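Etornam Issahaku
@etornam_baut

Der Antrag ist durch!! Wir dürfen für 2021 einen zweiten Küchenplatz planen. Ich sitze seit heute früh an der Liste und freue mich wie ein Kind. Kleiner Thread über Geld, Kabel und Topfdeckel (1/8)

Erst mal der Stand heute, an dem ich alles messe: (2/8) 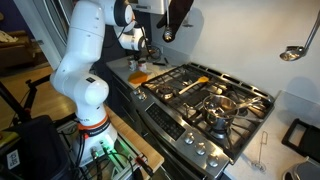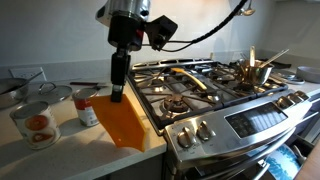 Arbeit am Gasherd, 2020-07-26. Zweites Bild: Greifer mit dem orangen Blatt.

Größter Posten ist natürlich der Arm. Angebote liegen von Clalley und Erodell vor. Erodell ist teurer, dafür sind Wartung und ein Ersatzgreifer drin. Ich tendiere stark dahin - Greiferfinger sind bei uns Verbrauchsmaterial (3/8)

Was ich beim ersten Mal komplett vergessen hatte: der Kleinkram. Steckdosenleisten, Kabelführung, Stativ, Koffer. Diesmal stehen dafür 300 Euro extra im Plan, und für Töpfe, Deckel, Pfannenwender und Konserven nochmal 300 (4/8)

Der Herd! Hye-jin Ryu will wieder Gas mit Gusseisenrosten, weil die Roste für den Greifer schön schwierig sind. Ich hätte Induktion genommen. Sie hat mich überzeugt, also rund 2.000 Euro für Herd samt Anschluss (5/8)

Arbeitsplatte: 67 cm tief, damit der Sockel draufpasst und vorne noch Platz zum Arbeiten bleibt. Hab ich gestern mit Pappe nachgebaut und bin ganz verliebt in diese Pappe (6/8)

Bestellt wird im Herbst, Aufbau im Dezember. Die neue Station heißt Homero, das stand schon fest, bevor es überhaupt Geld gab :) (7/8)

Wer schon mal Greiferfinger auf Vorrat gekauft hat: Wie viele Sätze plant ihr pro Jahr ein? Ich nehme auch grobe Schätzungen. Und falls jemand gute Kabelschellen für schwenkende Arme kennt, immer her damit (8/8)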